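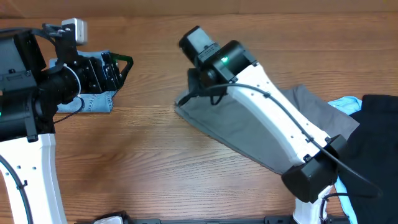 Grallen, August

Thread: How do you store pants, folded or hung?

nsoliman
We moved into a smaller place and I have one dresser and a closet rod that already sags. Jeans and work pants take up most of it. Do you fold or hang? My mother hung everything, and I've been doing it out of habit.

warrier_d
Fold the jeans. In half lengthwise, then in thirds, and stand them on end in the drawer. I get two more pairs in that way than I did stacking them flat.

Brayan C.
Disagree on standing them up. Mine slump over as soon as I take one pair out. I stack them four high on a shelf -- any more than that and I only wear the top ones.

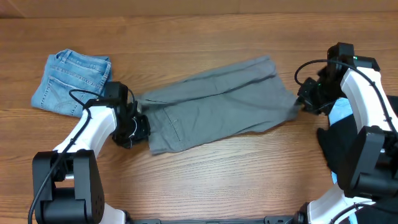 Georges Ghanem
Depends on the fabric. Denim can sit folded for months and look fine. Dress pants go on a clamp hanger, hems up, or you'll be ironing every morning. Knit pants should never be hung, they stretch at the knee.

Brayan C.
I've hung sweatpants for years and they haven't stretched.

Georges Ghanem
Light ones maybe. Heavy ones did on me.

nsoliman
OK, jeans and sweats in the dresser, work pants on the rod. Does anyone know if the rod can be braced in the middle? It's a 4 foot span.

warrier_d
Yes, get a center bracket and screw it into a stud. Check where the stud is before you buy, some of them only fit a shelf above.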